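4. Pairing the Zumov headset with your console

Before you begin, charge the headset until the light on the left ear cup stops blinking. A new headset needs 50 minutes for this.

1. Turn on the console and sign in to your profile.
2. Plug the Zumov adapter into a USB port on the front. The rear ports also work, but the signal is weaker there.
3. Hold the power button of the headset for five seconds, until you hear two tones.
4. Press the pairing key on the adapter one time and wait.

Note: The adapter remembers only one headset — if you pair a second one, the first is erased.
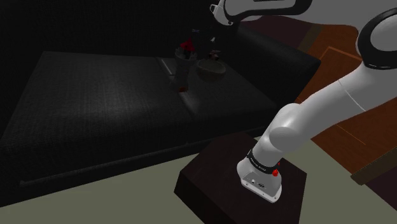 Jhonatan Cuervo wrote to us that his headset paired well but the chat sound stayed in the television, and that he had to choose the headset again in the audio menu after each update of the console. We have the same result with firmware 651. Please install the newer firmware before you continue with step 5.

5. Open the audio menu and select Zumov for both game sound and chat.
6. Set the volume to 19 and make a test call.

Caution: Do not remove the adapter during a firmware update. If the light stays orange, leave everything connected and restart the console.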